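# Pernlow hand-held grippers, second month

The Pernlow kit arrived in September in one cardboard case: two hand-held grippers, two cables, a hub, a bag of spare finger pads and a printed sheet covering calibration. I bought it with my own money. Berdale sells a comparable pair, and I had those on loan for 3 weeks before this, so most of what follows is a comparison.

Weight first. The Pernlow units are lighter at the front, and the wrist notices this after 20 minutes. The Berdale pair puts its motor ahead of the knuckles and droops. On the Pernlow the trigger travel is short, with a firm stop at the closed end. I would like a little more resistance in the first third of the stroke. There is a spring kit for this, sold separately, which I have not ordered.

Calibration takes nine steps per hand. Step 4 asks for the fingers to be held fully open while the software reads a zero. If you let the trigger creep, the zero is wrong and there is no warning. I now check the opening value against a steel gauge block before each session.

My test routine is bin work. Narrow containers are hard on any parallel-style finger, since the body of the tool meets the rim before the tips meet the floor. I run 100 picks per session with the same few objects and write down every slip and every rim contact.

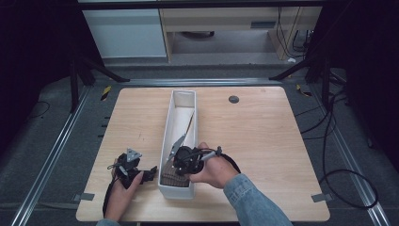 Do the cables have to stay connected during recording?

They do on the current firmware. The grippers have no internal battery, and both power and finger position go through the same line to the hub. Unplug one and the session closes with whatever was written up to that point.

Cable routing therefore matters more than the manual suggests. A line that pulls sideways on the tool shows up in the wrist data as a small constant offset. I leave a generous loop on each side and check the strain relief when I change pads. The Berdale connectors lock with a quarter turn. Pernlow uses a push fit, and mine has worked free twice.

The finger pads wear at the tips. The supplied set lasted through the first month, and the replacements from Kuhlmann fit without trimming. They are a bit tackier, good on smooth plastic and worse when you want an object to slide into position.

Support is handled out of the Dollisberg office. I wrote to them regarding the missing zero warning and had an answer by 3 p.m. the next day: known, on the list, no release named.

I am keeping the Pernlow pair. Next on the bench is the spring kit, if I give in and order it, and a locking collar for the connectors, which I will probably have to print myself.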